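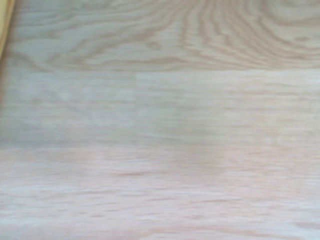

1/ Worktop diary, day one

Right. The kitchen counter. I've been putting this off since the start of July and I'm going to do it in public so that I can't back out.

2/ The rules as laid down by Mamta Kandpal, who has a spotless kitchen and opinions about mine: everything comes off, the wood gets wiped with the grain, it gets oiled, and only things that earn their place go back on.

3/ "Earn their place" is doing a lot of work in that sentence. By that measure I'd have to leave the kitchen as well.

4/ Been staring at pale wood grain for so long that I've started to see things in it. There are loops like a map of somewhere hilly. I've named the biggest one Draltulard. It has a modest fishing industry.

5/ Sajib Dewan replies to ask whether I've started wiping yet. I'm surveying, Sajib. You don't rush a survey.

6/ Have now wiped. Warm water, drop of washing-up liquid, wring the cloth out until your wrists complain. Do NOT slosh. I sloshed in 2 places last summer and had the raised grain to show for it until I took sandpaper to it.

7/ Several people asking which oil. It's Jisetti, the one in the squat tin. 200 ml, and the tin swears blind that's plenty for a counter this shape. The tin has never met the corner.

8/ The corner, for anyone new: my counter is an L. Everything I own drifts towards the bend in the L and stays there. I'm fairly sure there's a current.

9/ Question of the yellow cloth. It's the good one, the mustard one, and I had firm plans to fold it. Folded in three, hung up, like a person in a catalogue.

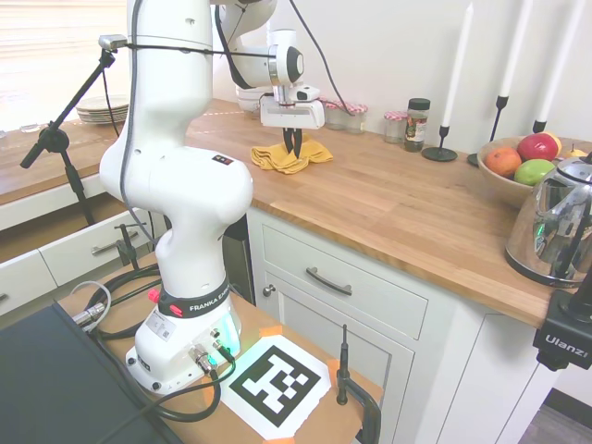
10/ Anyway it can stay crumpled for now, I've got jars to think about. The little ones with the red checked lids go along the wall at the back. Mamta says they look like a tea room. I don't see the insult.

11/ Next to them, the herb jar. Black cap, greenish-brown contents, could be one of four herbs. It all tastes of soup by the end.

12/ Pieter Zwane wants it on record that three candlesticks on a kitchen counter is two too many. Pieter eats his tea under a strip light, so I'll be taking that with a pinch of whatever's in the jar.

13/ They're black metal, they take the tall white candles, and the last time we had a power cut I was the only one on the stairwell who could find the tin opener. Candlesticks stay.

14/ Zhuoran Meng suggests a tray, so it all lifts off in one go at oiling time. Annoyingly good. Have been looking at a Skama one, but it's the width of a small door.

15/ A note on oiling since someone asked: thin coat, leave it, wipe off what hasn't soaked in, leave it again overnight. Then don't put a mug on it at midnight. I'm saying that to a specific person and she's typing this.

16/ Fruit doesn't count as clutter, by the way. Fruit is food that's waiting. I won't be taking questions on the fruit.

17/ Tihomir Leka has asked when the oil's going on, given that we're seventeen posts in. Tomorrow. First I need a rag I don't mind ruining, and it's not going to be the yellow one.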